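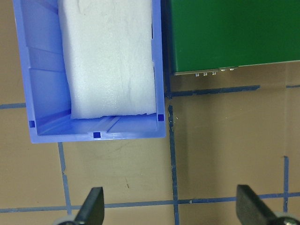 *Blue bin with a block of white foam in it.*

I have been meaning to write about bins and foam since September, and every time I sat down to do it I ended up writing about soup instead (sorry to those of you who come here for the tidying, and you're welcome to those of you who come for the soup). But I spent most of Friday in the workshop with my sleeves rolled up, moving things out of one bin and into another, and I came home full of opinions. So make yourself a cup of something and settle in.

It began with cardboard. If you've been reading for a while you'll know I used to keep everything in cardboard boxes. I liked that they were free and that I could write on them, and I liked folding them flat at the end of a season and feeling thrifty. What I didn't like was opening one after a damp winter and finding that the bottom had gone soft, so that lifting it became a kind of gamble. I lost a whole set of drinking glasses that way when I moved to Fakwood, and I still think about those glasses more than a grown woman should.

So I bought plastic bins. Blue ones, because blue was what the shop on Garkent Street had that week, and I took home 7 of them in the back of the car with one riding up front in the passenger seat. I've grown very fond of the color. It's a soft sort of blue, closer to periwinkle than navy, and on a gray morning it cheers me up just to see a bit of it. I also like a bin with a good thick rim, something you can get your fingers under without feeling that it will bend on you halfway across the room.

Ribbed walls are another thing I've come around to. I used to think they were only there to collect dust (and they do collect dust, let me be fair). But smooth-sided bins have a way of bowing outward when you fill them with books or tins, and the ones with ribs and ridges molded in have held their shape much better for me. A damp cloth wrapped around the end of a wooden spoon gets into the grooves nicely. My mother did the radiators like that, and I can't do it without hearing her humming.

Now, the foam! I never throw away a decent piece of packing foam. I know how that sounds. There was a time when it had a whole closet to itself, and I couldn't open the door without something pale and squashy sliding out at my feet. I've calmed down since then, but I still can't see a good thick block go into the trash without a pang. You can't easily buy a single piece of it when you need one, for one thing, and the day after you throw it out is always the day you have to mail somebody a teapot.

My friend Aarti Yadav got me to be sensible about it. She packs up china and lamps for people who are moving, she's done it for 20 years, and she has very firm ideas. Her first one is that foam should be kept flat and kept in a bin of its own size, with nothing heavy on top. Once it's been squashed for a few months it never quite comes back, and then you're wrapping your teapot in something with all the bounce of a pancake. Her second is that creases and smudges don't matter a bit. I used to sort mine by how clean and white it looked, which was silly, as the lamp doesn't care.

She also taught me to leave a little room. I'd been cutting every block to fit as tightly as I could make it, very pleased with myself, and then prying it out again with my fingernails and leaving crumbs all over the floor. These days I let it sit up against one side and leave a gap along the other, wide enough for my whole hand. It comes out in one go. I felt rather foolish when she showed me, I'll admit, and we had a good laugh about it over lunch.
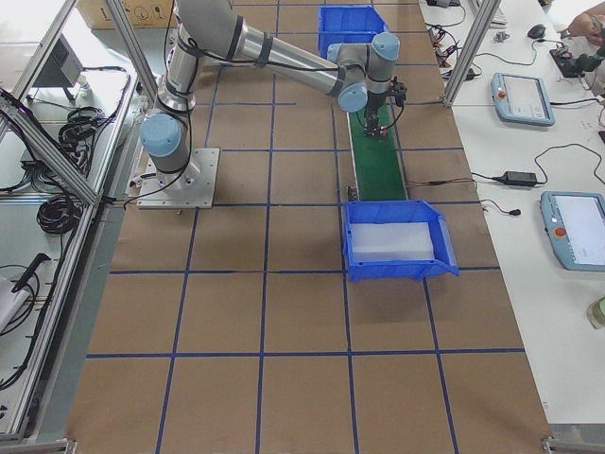

Two bins are what I'd suggest to anyone starting out. Put one at each end of wherever you do your sorting, so that you always have a place you're taking from and a place you're putting into. I did it with a single bin for years, which meant that everything I took out went on the floor, and then I'd step over it, and then I'd make coffee, and by the time I came back I couldn't remember which pile was which. With two I can stop in the middle, answer the phone, talk to my sister for an hour and pick up right where I left off.

I feel the same way about tape on the floor, by the way. A roll of painter's tape and some brown paper will make any big sorting job go better. You lay the paper down first, then mark it off into squares, and each square gets one kind of thing. When I did my own hall closet I had a square for scarves, a square for batteries, a square for keys that don't open anything, and so on right up to the front door. It looked like a very dull board game. But it took me one afternoon, and the last time I did that closet it took me a week and a half and I cried twice.

The tape came from Fidosance, and I'm pleased with it. It sticks well enough to stay put under my slippers, and on paper you don't have to worry about peeling it up cleanly, you just roll the whole lot into a ball at the end. The rolls are 100 feet, which sounded like far too much to me, and I've already gone through one and started on the next.

A few of you wrote in asking about labels. Mrs. Tripathi (from the comments, hello!) wanted to know if I write straight onto the plastic, and no, I don't. I did it once with a marker that swore it would wipe off, and I now own a bin that will say XMAS LIGHTS until the end of time, although it's been full of gardening gloves for two winters. What I do instead is tie a luggage tag to the handle if there is one, and if there isn't I tape an index card to the short side, low down, where my hand won't rub it. Pencil is fine. Pencil is better, if anything, given how often I change my mind.

And somebody else asked how I store the cables, which is a sore subject. I coil them loosely, loop them once around the middle, and then hang or lay them on a shelf where I can see every one. I've tried putting them in a bin. Please don't put them in a bin. They go in as separate, well-behaved cables and they come out as one enormous knot, and you will find that the only one you wanted is in the dead center of it.

I still have the odd-shaped foam to deal with, all the corner pieces and the thin sheets that come around picture frames. I've been slipping the sheets between my good plates, and that uses up a fair number of them, but the corners have me beaten so far. Aarti says to keep 7 or 8 and let the rest go. I've let go of two. If any of you have a clever use for foam corners, tell me in the comments before next Friday, when I'm supposed to be taking a load to the recycling center and will need either a plan or a bit of courage.

Next time, soup again. I have a squash the size of a toddler on the counter and it's starting to look at me.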